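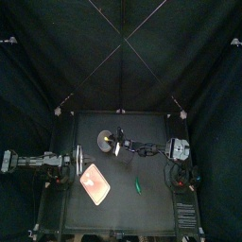

Osine Manipulation Group – Dollgate building, ground floor

Last updated: 19/06/2023

Speaker notes, open day talk. Slot is before lunch so keep moving.

Start with thanks. Wedimville people for the bus, Silviu Bălan for the room and for letting me have the clicker. Say name, say group, don't do the whole history.

Who has been to a robot demo before? Hands. Who has seen one fail? Same hands, probably.

What they'll see downstairs
– two arms, one table, black cloth on the sides and over the top
– a bowl and a few small things. Card, something yellow, something green
– one arm from the left, one from the right, they share the middle

Leave slide up while talking. Point at the bowl first, right gripper is next to it, yellow thing in the bowl. Then left gripper over by the red card. Green one is lying out by itself, people at the back always think it's a chili. Let them.

Why the cloth. Short version only – overhead lights in that room are bad, windows worse. In March we ran with the cloth off for a morning and again with it on. Off was a mess, half the grasps went wide when the sun moved. Don't show the plot, it needs ten minutes to explain and the axis label is wrong anyway.

Why small things. Visitors ask for boxes. Boxes are easy, flat sides, you know where they are. A card lying flat is hard, you can't get a finger under it. Hold up a playing card here and try it with two fingers on the lectern (bring card!!). Do it slowly, people get it right away.

Numbers slide. Last round was 123 tries at moving one item into the bowl, 96 good. Good means in the bowl and stayed in the bowl. Most of the misses were the card. Somebody will ask how much practice went in – around 2000 recorded runs, done by hand over the winter, mostly by the students. Name the students. List is on the back of this sheet.

Sharing the middle. Each arm can reach the bowl, so who goes first? Rule now is simple, one waits. Slow but nothing gets bent. Karaca asked for both moving together, we are working on it, don't promise a date. Do NOT say "by fall" like last time.

Safety bit, read this out
Groups of eight. Stay behind the tape. No hands under the cloth even if the arms look still. Bags on the hooks. If an operator says stop, everbody stops, robot included.

If the live run goes badly: say so, reset, go again once. Two goes max, then questions. Don't stand there talking over it like I did at Wedimville.

Likely questions
Cost? – send them to Silviu.
Will it do laundry? Not this one. Cloth is another project, upstairs, closed today.
Does it know what the things are? Knows them well enough to pick up. It hasn't got a name for the green one.
Can kids try? Yes, after two, the small controller on the side bench. Parent signs teh form first.

Split into groups by sticker color. Blue goes down first. Green gets coffee and then swaps. Give the mic back to Silviu at the end.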